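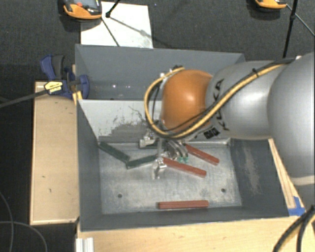 Ovirden Housing Trust to Begin Renovation of Carrasco Court in January

Residents of 781 apartments will receive new windows, heating and kitchens under a phased program

OVIRDEN – The Ovirden Housing Trust announced today that renovation work at Carrasco Court, the largest of its rental communities, will begin in January. The program covers all 781 apartments in the community and will be carried out building by building, so that most households can remain in their homes for the length of the work.

Carrasco Court opened in 1980 and consists of 11 residential buildings arranged along Iltine Avenue. Its boilers and most of its windows date from the original construction. A survey of residents carried out by the Trust last spring identified drafts, uneven heating and worn kitchen cabinets as the most frequent complaints, followed by poor lighting in stairwells and parking areas.

"Carrasco Court was well built, and the people who live there have looked after it," said Stamatia Karagiannis, Executive Director of the Ovirden Housing Trust. "The systems inside the walls have reached the end of their service life. Our residents have been patient with repairs that no longer last, and this program replaces the equipment itself."

Under the program, each apartment will receive double-pane windows, a new kitchen with an electric range, and individual temperature controls. Bathrooms will be inspected, and fixtures will be replaced where needed. Outside the apartments, the Trust will repair roofs and gutters, install new lighting at all entrances, and rebuild the ramps on the north side of the property to meet current accessibility standards. The laundry rooms in Buildings 2 and 7 will be enlarged. Mature trees along Iltine Avenue will be protected during the work and are not scheduled for removal.

The general contractor is Cato Building Services, which was selected following an open bidding process. Cato will maintain a site office next to the community room, open on weekdays from 8:00 a.m. to 4:30 p.m. Noisy work will not begin before 8:30 a.m., and no work inside occupied apartments will take place on weekends or public holidays.

Residents will be notified in writing before any work begins in their building. Notices will be available in English, Spanish and Greek. Households with medical needs, small children or night-shift workers may request a change in their scheduled dates by contacting the resident liaison, Evanthia Pappas.

Most apartments will be without a working kitchen for part of the construction period. A shared kitchen will be open in the community room every day during that time, and residents who cannot use it may apply for a meal allowance. Temporary apartments in Building 4 have been set aside for households that need to move out while work is in progress. The Trust will pay for moving and storage in these cases.

"We asked for clear dates and a person to call, and both are in the plan," said Thanasis Kouris, President of the Carrasco Court Residents' Association. "We will be watching the schedule closely – people here remember the elevator project."

Rents will not be raised to pay for the renovation. Funding comes from the Trust's capital reserve and a long-term loan approved by its Board of Directors. Annual rent adjustments will continue to follow the existing formula set out in each lease.

An information meeting for residents will be held on Tuesday at 6:30 p.m. in the community room. Spyros Panagiotou, Director of Property Services, will present the order of work and answer questions. Sample windows and cabinet finishes will be on display, and residents of each building will be asked to choose between two color schemes for their stairwells. Child care will be provided.

About the Ovirden Housing Trust

The Ovirden Housing Trust is a nonprofit landlord that owns and manages affordable rental housing in the city of Ovirden. Its communities serve families, older adults and people with disabilities.

Media contact

Ruairí Quinlan
Communications Office, Ovirden Housing Trust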